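Doblar la ropa: tejidos, costuras y dobladillos
Sección: Cómo funciona la casa
Texto: Vesna Shehu. Revisión: Orla Ó Conaill

Una prenda es una pieza de tela cortada y cosida. Cuando se guarda sin doblar ocupa mucho espacio, porque entre sus pliegues queda aire. Doblar consiste en quitar ese aire y dejar la tela en capas planas.

Antes de doblar se necesita una superficie lisa y despejada a un lado, y la ropa reunida en un cesto. Las prendas se sacan de una en una. Si se sacan varias a la vez, las mangas se enredan.
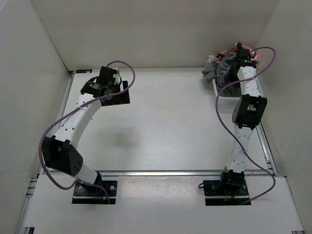 ¿Por qué se arruga la ropa dentro de un cesto?
El peso de las prendas de arriba aprieta las de abajo, y las fibras se quedan en la posición en que han sido dobladas. Cuanto más tiempo pasan así, más se marca la arruga.

El tejido de punto
Hay dos formas principales de fabricar tela. En el tejido plano, los hilos se cruzan en ángulo recto. En el tejido de punto, el hilo forma bucles enganchados unos con otros. Los bucles se abren y se cierran, y por eso el punto se estira.

El punto gris jaspeado se obtiene mezclando fibras claras y oscuras. Visto de cerca tiene manchas de varios tonos y una superficie con algo de pelusa. Al doblarse forma curvas redondeadas y arrugas poco profundas.

La costura
Una costura es una línea de puntadas. Puede unir dos piezas o sujetar un borde. Cerca de una abertura suele correr en paralelo a ella y deja una banda de tela entre ambas. Donde la puntada tira del tejido aparecen pequeños frunces.

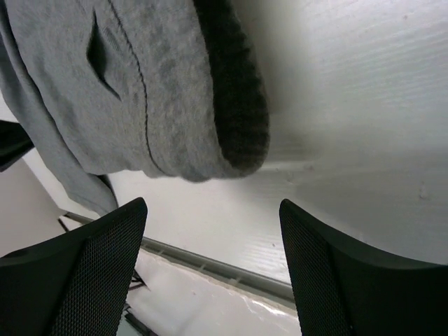

Cómo se dobla un jersey
1. Extiende el jersey boca abajo.
2. Alisa la tela desde el centro hacia los lados, sin estirarla.
3. Lleva cada manga hacia el centro de la espalda.
4. Sube el bajo hasta el cuello.
5. Dobla otra vez por la mitad si el cajón mide menos de 30 cm de fondo.

Vocabulario
Dobladillo: borde de tela vuelto hacia dentro y cosido.
Jaspeado: de color mezclado, con vetas o motas.
Frunce: arruga pequeña junto a una puntada.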